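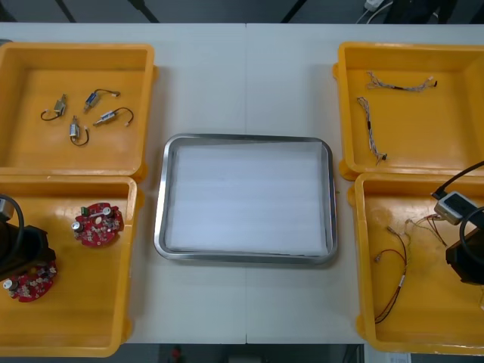 Right, planner rewrite, part whatever. Still on the kitting job – solenoids, round boards, wire harnesses, all headed for the foam-lined tray in the middle. Quick notes before I forget what I changed.

Biggest one: ripped out the old grasp scorer. It picked by blob size, so it loved the lead wires. Kept choosing a nice fat loop of cable over the metal body. Now Kurard does the segmentation, spits out body and lead as seperate masks, and only the body gets scored. Lead mask goes to the planner as a keep-out. Cost is 15 ms a frame, fine.

Second: handoff between the two arms. Trakness (the scheduler, name wasn't my idea) used to lock the whole tray. Now it locks quarters. Less waiting about. Had a deadlock at 2 in the morning where both arms asked for the same quarter and neither timed out. Added a timeout. Should of had one from the start.
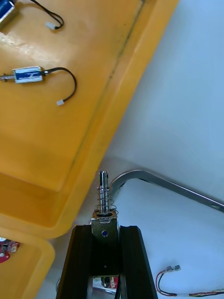

Solenoid in the fingers, plunger up.

Plunger up matters, sort of. Akitz wants one orientation per part in the pose config and I'd left it on "any", so the planner was free to choose and it chose badly. 164 lines of log for one pick, most of it replanning the wrist. Pinned it, log got much shorter.

Calibration next. Wrist camera offset was out by 4 mm, all of it in my transform file – I'd edited the left arm's and copied it over the right one. Classic. There's a checksum on those now.

Boards still to do. Round outline, hole in the middle, notches all round, and the pose fitter hates anything nearly symmetrical. Going to try the green terminal block as the anchor for yaw.

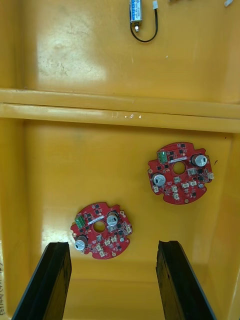
Does the yaw fit need depth as well as colour?
Colour is enough for yaw, but depth stays on for the finger height.

Rengifo branch has all of this apart from the yaw bit. Don't merge it yet, tests are red and I need tea.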